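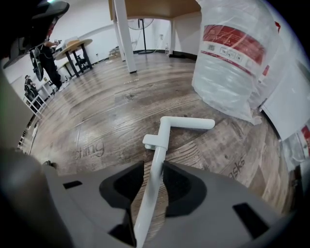 Section 4: Running the Open Day Demonstration

Friday, October 11, 2024
By the Mustisari Demonstration Desk
Print this page | E-mail this page

This section covers the hand-held gripper station as it is set up for visitors at the Gurkville site. It assumes you have read Section 3 (Charging and Pairing) and that the gripper is charged and paired. If you skipped Section 3, go back now. The visitors will wait. They have been promised coffee.

4.1 Before the doors open

1. Clear a patch of floor for the pick-up task. Bare floor is best. A rug will be picked up along with whatever is on it.

2. Put out the small parts for the first round. Long, thin plastic pieces work well and are light enough to be dropped all morning without anyone flinching. Parts with a bend or a crossbar are harder to grip squarely, so save them for visitors who say it looks easy.

3. Wipe both finger pads with a dry cloth. Do not use the lemon spray. The pads grip well when clean and poorly when fragrant.

4. Squeeze the trigger fully and release it, nine times. The fingers should meet in the middle and open again without sticking. If they stick, see 4.4.

5. Check the free space on the storage card. An open day produces nearly 2,000 short recordings, most of them of shoes.

Note: Tables can stay where they are. Visitors like something to lean on, and the task is done at floor level anyway.

4.2 The demonstration

Keep your own turn short. The Peng script allows 23 minutes for the introduction, and it has never been delivered in full to a group that was still standing there at the end of it.

1. Hold the gripper low, with the fingers pointing at the part. Say what you are going to pick up before you do it. This gives the audience something to check you against, which they will do.

2. Bring the fingers down on either side of the part. Go slowly. The lens bends straight lines toward the sides, and a floorboard that looks curved on the monitor is still straight. Somebody will ask. Let them ask, it passes the time.

3. Close the fingers until the part stops shifting, then stop squeezing. More force does not mean more grip. It means the part leaves sideways at speed.

4. Lift the part a hand's width, hold for a slow count of three, and set it down where you found it.

5. Hand the gripper to a visitor and step back one pace. Two paces is better with teenagers.

CAUTION: Keep fingers, scarves, lanyards and name badges away from the pads while the trigger is being squeezed. The pads are rubber and the pinch is mild, but people remember it and mention it on the feedback form.

CAUTION: Do not let anyone walk backward while holding the gripper. They are watching the part and the furniture is not watching them.

4.3 Explaining what the recordings are for

Visitors will want to know why a person is doing the robot's job. The approved answer is that each pick-up is recorded so that an arm can later learn from the same movements. The Ilten arm in the next room was trained on 57 sessions of this kind and can now pick up a part nearly as well as a bored adult.

Do not promise that the arm will do dishes. This was promised in February and we are still getting e-mails.

If a visitor does not want to be recorded, switch the station to Practice. The light on the monitor goes out and everything else works as before, including the dropping.

4.4 Common troubles

Fingers stick half closed. Release the trigger and open the fingers gently by hand. Look for grit, tape or candy at the base of each pad.

Part slips out. Take hold nearer its middle. If it still slips, wipe the pads again and ask who brought the lemon spray.

Monitor shows a dark smear in one corner. Check the lens for thumbprints first. If the smear remains after cleaning, it is probably part of the gripper itself, close to the lens, and can be left alone.

Recording stops by itself. The card is full. Swap it for the spare, write the time on the full one, and put it in the tray marked DONE. Loose cards left in pockets go through the wash - see Appendix C for the drying procedure.

4.5 Closing the station

1. Stop the recording before putting the gripper down.

2. Collect the parts and return them to their bin. Check under the tables.

3. Hang the gripper on its hook with the fingers open, and plug it in.

4. Sign the sheet by the door. Continue to Section 5 (Copying the Recordings).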